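Skancombe guesthouse reopens with 28 rooms and a new breakfast

Saturday, January 18, 2025

The Flidell is taking guests again. Doors opened at noon, first check-ins were done by half past, and the sign on Harbor Row is lit for the first time since the end of last summer.

The guesthouse closed in August after a burst pipe on the third floor brought down ceilings on two levels. Repairs were meant to take eight weeks. They didn't. Once the plaster was off, the builders found old wiring behind it, and the wiring had to go too.

All 28 rooms are back in use. Same number as before, though two of the smaller ones at the rear have been knocked through into a family room and the old linen store has become a single. New windows on the street side – a long-standing complaint from anyone who tried to sleep there on a Friday. The garden rooms were mostly left alone, apart from paint and mattresses.

Zübeyde Kırmızıgül, who has run the place for nine years, spent Friday night in room 39 to check the noise for herself.

"I slept till six," she said. "Before, in that room, you heard every bus. Now it's the gulls and that's it. I can't do anything for gulls."

Room numbers at the Flidell have never run in order, and they still don't. There is a 39 and no 38. Regulars asked for the old brass numbers to be kept, so they were.
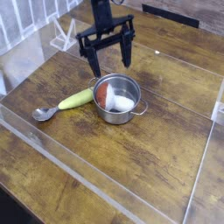
Small steel pot on a wooden tabletop.

Rates start at $74 a night for a single, breakfast included, through the end of March. The family room is $224 and sleeps five, with a kitchenette and its own door to the garden. Parking is free but tight, and the lot behind the building fills up early on market days. Guests arriving after 9 p.m. should call ahead for the door code.

The elevator is new. The old one held two people and a suitcase, or three people who knew each other well. The replacement takes a wheelchair and goes all the way down to the breakfast room, which the old one never did. Two ground floor rooms now have walk-in showers and wider doors. Kırmızıgül said she had been asked for those more than anything else, more than the windows even.

Most of the staff are back as well. A few found other work over the fall and stayed there. The front desk is covered until 11 every night, one hour later than before, and there is a night bell after that. Somebody does answer it, we tried.

Breakfast is the biggest change. It used to be a buffet, seven to ten, and by nine thirty the eggs were past saving. From now on everything is cooked to order. Guests mark a card the night before and leave it on the door handle, or just walk in and ask, which takes a little longer. Coffee comes from Fistel, the roaster two streets over, in place of the machine in the hallway. Few will miss the machine.

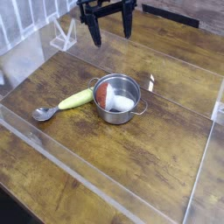 The kitchen is run by the Subramaniam family, who also have the lunch place by the ferry steps and took on the Flidell breakfast in the fall. They cook for the hotel only until eleven, then it's back to the ferry. The card is short: eggs any way, porridge, potatoes, fruit, and a plate of dosas on weekends that had sold out by the time this reporter got to the tasting. Mushrooms are on it too, and come to the table in a little two-handled pot, same idea as the small steel one shown here with a mushroom in it, except that theirs is a soft toy and the kitchen's are fried in butter with a lot of pepper. Worth ordering. The toast could of been hotter.

Dinner is not served and there are no plans for it. Kırmızıgül said the town has enough places for that and she would rather send people out to them. A list of her picks hangs by the front desk, handwritten, with prices, and a star next to the ones that stay open on Sundays in winter. It is not a long list on Sundays.

Non-guests can have breakfast too, weekdays only, if there's a table. Twelve dollars, cash or card. No reservations.

The garden is not finished. The back wall was taken down to get the skip in and has only been rebuilt to waist height, and the lawn is mud. Two benches are out on the gravel near the door for anyone who wants morning sun. The fig tree made it through, which was not a sure thing with the digger working right next to it. Planting waits for spring. The pond is staying, fenced.

Inside, the lounge has been moved to the front of the building and the bar counter is gone. Some regulars are unhappy about that and have said so in the guest book, which was put out again this afternoon and already has a page and a half filled. One couple, back for their eleventh stay, wrote that the new chairs are too low but the beds are "finally right." Another guest asked about the piano. It's being tuned and should return next month.

Wi-Fi now reaches the top floor. It was tested on a phone in the far corner of the attic room, and a video played without stopping. Heating is on from six in the morning and each room has its own dial. The radiators in the stairwell were stone cold on opening day, a valve problem according to the front desk, and a plumber is booked.

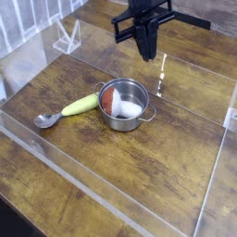

Are dogs still allowed at the Flidell?
In the garden rooms only, one dog per room, with a $15 cleaning fee per stay. They can't come into the breakfast room, but there's a hook and a water bowl outside the door.

Guests who had bookings canceled during the closure have been offered the old rate for one stay of up to a week. The offer is good through the end of May and has to be claimed by phone, not online. Kırmızıgül said a good number had already called and that anybody who lost the letter can just give there name and the old dates. Gift vouchers bought before the closure are still good and have had a year added.

The street outside is still half dug up on the harbor end, nothing to do with the hotel. Taxis are dropping off at the corner by the pharmacy for now – a two minute walk, flat, but bumpy with wheels. The airport bus stops on the square as usual, and the last one in leaves the terminal at 10:40 p.m.

Weekends in February are nearly full. Weeknights wide open. The front desk picks up from 7 a.m., and the website should be taking bookings again by Tuesday.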